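4.2 Where people put their keys

I'll admit I didn't set out to write a section about keys. The plan, when Urho Manninen and I first drew up the interview sheet, was to ask people how they kept their hallways tidy, and keys were one item in a list of 20. But keys were all anyone in Julthorpe wanted to talk about, so I let them, and I'm glad I did.

We visited 55 homes there and another 30 in Mindthorpe, mostly in July. I asked each person to walk in through their own front door as they would after work, and to tell me what they were doing as they went. People feel daft doing this. One woman in Mindthorpe went back out and came in again because she said she'd done it "too politely" — and the second time she threw the keys straight into the fruit bowl.

Rautiainen's earlier study calls this sort of place a landing spot, and I've kept the term because it's handy. A landing spot is any flat surface you reach before you've taken your coat off. I'd expected hooks to do well. They didn't, at least in the older terraces, where the hook tends to be behind the door and you've got to shut the door to get at it (try that with shopping in both hands!). Shelves did better, and tables did best of all, even small wobbly ones.

Height seems to matter too. My own guess is that a surface at hip level gets used without any thought, whereas a high shelf needs a decision. Tables also collect other things, of course, and several people told me they'd lost their keys under their own post. Figure 3 goes with this part of the discussion.

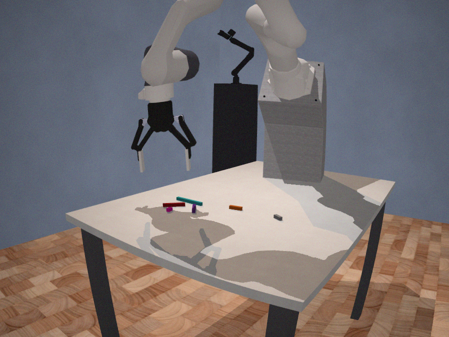
Figure 3. A light-topped table on a wooden floor.

So does having a fixed place for keys mean people lose them less often? Only when everyone in the house uses the same place; couples with a spot each told me about just as many frantic mornings as people with no spot at all.

The flats at Jedmont don't fit this pattern very well, as most of them have no hallway to speak of, and I come back to them in section 4.3.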